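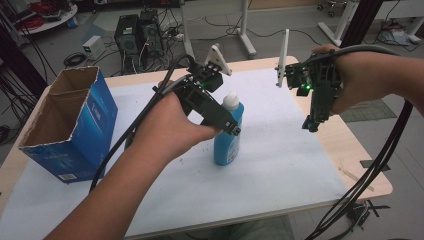 Two hand-held grippers, one blue bottle, and a lot of cable: teaching by hand before any robot arm is ordered.

Print this article | E-mail to a friend
Search this site Enter keywords Go

The Shopping List Nobody Gave Me

I went into this with a spreadsheet that had exactly one line on it, and the line said "robot." I'm a little embarrassed about that now! My family's company, Bestivetti, packs bath products and gift sets, and for two years we'd been telling each other we should automate the end of the packing line. Then one April we set money aside to do it, and I got to be the person who found out what things cost.

The first quote came from Totis, and it was lovely. Glossy cover, a nice drawing of our floor with an arm standing in the corner, and a price with a comma in it that made my brother go outside for a while. I called Kyu-ri Do, who plans equipment purchases for much bigger outfits than ours, and read her the whole thing over the phone (she was eating lunch, sorry, Kyu-ri). She let me get to the end and then asked what the arm was going to learn from.

I didn't have an answer. I'd been picturing a machine that arrives knowing how to pick up a bottle.

Her advice was to spend small before spending big. You can have people do the job with hand-held grippers, the same sort of fingers a robot would use, and record what they do. If the product slides, or the box is too tight for the fingers to get in and out again, you learn it while you still have your money. So we rented a pair from a shop called Ballunier, at $350 a week, and I cleared a table.

Now, about that table. I'd budgeted for grippers. I had not budgeted for everything the grippers plug into, and if you take one thing from this article, please let it be the cable line. Cables, power strips, zip ties, spare connectors, a place to put the computers that isn't the floor (ours went on the floor). I'd written down zero dollars for all of it. The real number was $800, and that was with me raiding the storage closet first.

Sarahí Huerta, our packing lead, did most of the handling, and she's the one who turned my list into a real list. She wanted a mat on the table. She wanted the cables held up so the weight wasn't on her wrists, so add an overhead hook and a couple of straps. She wanted shorter sessions, and that one costs money too, because those are paid hours when she isn't packing! I had put labor down as free. Kyu-ri laughed at me for quite a long time.

We ran 18 sessions. By the end I could tell you which of our bottles I'd hand to a robot tomorrow and which ones I'd keep well away from it, and I could go back to Totis with questions that had some teeth. Could the fingers be swapped, and what does a spare set cost? Who pays when we change the carton? How many outlets, and on which circuit? They answered most of it in a day. The carton question took them a week, and the answer added $1,000 a year for support that hadn't been in the first quote at all.

We also got a second bid, from Berge, higher up front and with the support folded in. I still go back and forth on that one. My brother likes Berge, and Sarahí likes whoever gives her the lighter gripper.

The spreadsheet has two tabs these days. The arm is one row on the first, and the row under it says "cables, again."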